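Wardrobe and Footwear Assistant (part-time)
Walczak Costume and Clothing Collection
Reports to: Hayley Pilkington, Collections Manager

The Walczak Costume and Clothing Collection lends everyday and formal clothing to theaters, schools and film productions throughout the region. The collection holds 4000 garments and 509 pairs of shoes, stored on two floors of the Savuditz Building. We are seeking a part-time assistant to help with the intake, sorting and storage of items returned from loan.

About the position

The assistant will work in the ground-floor intake room and the adjoining footwear store. Returned items are unpacked, checked against the loan sheet, brushed or aired as needed, and put back in their assigned places. The work is steady for most of the year and becomes considerably heavier in February, when the winter productions close and most long loans come back within the same two weeks.

Duties include:

Unpacking returned loans and matching each item to its loan sheet
Pairing shoes, checking heels, soles and fastenings, and recording any damage
Folding or hanging garments according to the storage guide
Setting aside items that need repair and completing a repair slip for each
Entering returns in the Skostimero catalog
Keeping the floor and sorting tables clear at the end of each shift

Shoes and garments from the same loan are kept together until the loan sheet has been signed. Striped and patterned fabrics are checked in daylight where possible – small stains and pulled threads are easily missed under the ceiling lights. Block heels are examined at the join with the sole, where most wear occurs.

Requirements

Applicants should have a high school diploma or equivalent and be able to lift boxes of up to 30 pounds. Experience in a wardrobe department, shoe repair shop, dry cleaner or retail stockroom is welcome but not required. Careful handwriting and basic computer skills are expected. Training in the catalog and in garment handling will be given during the first month.
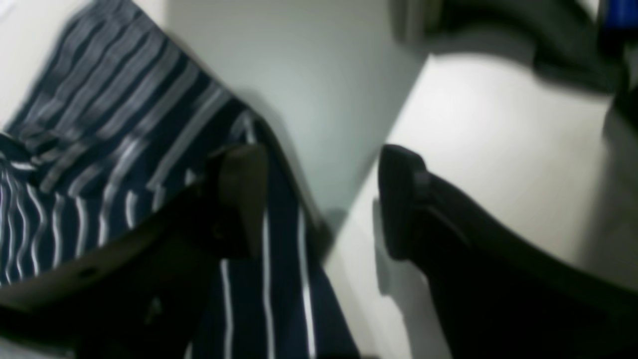
Hours and conditions

The position is for 20 hours per week, Tuesday through Friday, with shifts beginning at 9 a.m. Additional hours may be offered during the February returns period. Employees receive paid leave in proportion to hours worked, and a locker is provided. Work aprons and cotton gloves are supplied by Peltisell, our storage contractor, and must be worn in the footwear store.

How to apply

Please send a résumé and a cover letter of no more than 400 words to Hayley Pilkington at the Walczak office, Savuditz Building. The letter should describe any experience you have in the care of clothing or shoes, including work done at home. Applicants selected for interview will be asked to complete a short practical task – sorting and recording one returned loan – and will be notified of the outcome in writing.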